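2018年2月20日　文：ハストフ通信 くらし面編集部

ハストフ温水プール、ロッカーの鍵を一新して再オープン　朝の部も復活

冬のあいだ扉を閉めていたハストフ温水プールが、ようやく戻ってきました。1月の初めから続いていた更衣室の改修が終わり、先週末から通常どおりの営業に入っています。休館中は隣町のラウドセップまでバスで通っていた方も多かったそうで、再開初日の朝は受付が始まる前から玄関先に列ができ、久しぶりに顔を合わせた常連さん同士が「太った」「太っていない」と笑い合う、なんともにぎやかな幕開けになりました。

今回の工事でいちばん大きく変わったのは、やはり更衣室です。長く使われてきた灰色のロッカーは、扉が閉まりにくい、鍵を差してもなかなか回らない、荷物を入れるとコートの裾がはみ出すと、窓口に寄せられる声の中でもとりわけ多い悩みの種でした。新しいロッカーは全部で230台。以前より奥行きがあり、冬物の上着をたたまずに掛けられる縦長のものも用意されています。下の段は小さなお子さんの手が届く高さで、親子で隣り合わせに使えるよう、まとめて並べてあるのもうれしいところです。

鍵も新しくなりました。これまでの安全ピン式は、水着の生地を傷めるうえに、泳いでいるうちに外れて底に沈んでしまうことがたびたびありました。排水口のそばから何本も見つかった朝もあったといいます。これからは伸び縮みするコイルに鍵を通し、手首か足首にはめて泳ぐやり方になります。腕の細いお子さんには足首をすすめているとのことで、受付で声をかければ着け方を教えてもらえます。記者も試しに25メートルを何度か往復してみましたが、ターンの壁を蹴るときも気にならず、むしろ自分の息が上がるほうがよほど気になりました。

ロッカーの利用には、これまでと同じく100円硬貨が1枚必要です。使い終わって鍵を戻すと手元に返ってくる方式も変わりません。両替機は以前と同じく玄関の左手にありますが、再開直後の混み合う時間には小銭が切れたこともあったそうですので、家を出る前にお財布をのぞいておくと安心でしょう。

もうひとつ、長年通っている方々が何より喜んでいるのが、朝の部の復活です。燃料代の高騰で二年前の冬から取りやめになっていたもので、今回、週に3日だけという形ではありますが、開館を早めて泳げるようになりました。仕事の前にひと泳ぎしたい方はもちろん、夕方の混雑が苦手で足が遠のいていた年配の方にもぜひ戻ってきてほしいと、施設では話しています。朝の部のあいだは水中歩行のコースを広めにとり、音楽も流さないそうです。窓の外がゆっくり明るくなっていくのを眺めながら歩く静かな時間は、あのプールならではのものですから、再び味わえると聞いて胸が温かくなった読者の方もいらっしゃるのではないでしょうか。

工事のついでに、細かなところにも手が入っています。ドライヤーの置き場は洗面台から離れた壁ぎわに移り、髪を乾かす人と手を洗う人がぶつからなくなりました。冷たいと評判のよくなかった通路の床には、足ざわりのやわらかなマットが敷かれています。採暖室の長いすはそのまま残されました。新しいものに替える案もあったものの、座り慣れたものがいいという声が思いのほか多く、表面を磨き直すだけにとどめたとのことです。

売店のコーナーも営業を再開しました。ゴーグルや帽子といったおなじみの品に加えて、温かい豆のスープが紙の器で買えるようになっています。泳いだあとの体にしみる塩加減で、記者は取材のつもりがすっかり長居をしてしまいました。夕方には売り切れる日もあるそうです。

子ども水泳教室の春の申し込みも、受付窓口で始まっています。初めて水に入るお子さんのクラスは定員16人で、例年早くに埋まりますので、お考えの方はお早めに。保護者の方は二階の見学席から様子を見ることができます。見学席のガラスも今回きれいに磨かれ、曇りがちだった冬の日でも、水面がよく見えるようになりました。

なお、旧ロッカーの鍵をうっかり持ち帰ったままになっている方は、窓口に返していただければ、それだけで結構とのことです。何年も前のものでもかまわないそうで、引き出しの奥に心当たりのある方は、この機会にお持ちになってはいかがでしょうか。
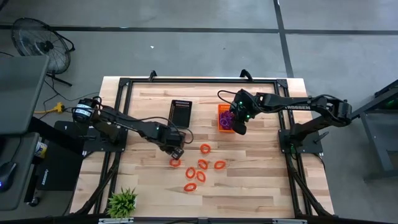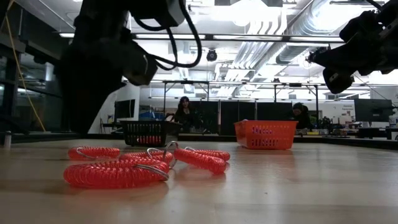
木目の天板に置かれた、赤いコイル型のキーホルダー。
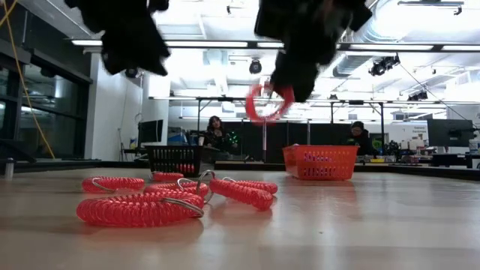 新しいロッカーの鍵を水中でなくしてしまったときは、どうすればよいのでしょうか。

まずは近くの監視員に声をかけてください。プールの底に見つかればその場で返してもらえますし、見つからない場合も、受付でロッカーの番号と中の荷物を伝えれば、係の人が確認のうえで扉を開けてくれます。番号を覚えておくと話が早く済みます。

関連記事
・ラウドセップ行きバス、春の時刻改正で夕方の便を増発
・リルクティク図書館、返却ポストを駅前に新設
・ウキクス通りの並木、冬の剪定が終わる
・ハストフ朝市、豆と根菜の店が戻る
・子ども水泳教室のこれまで　古い写真を募集しています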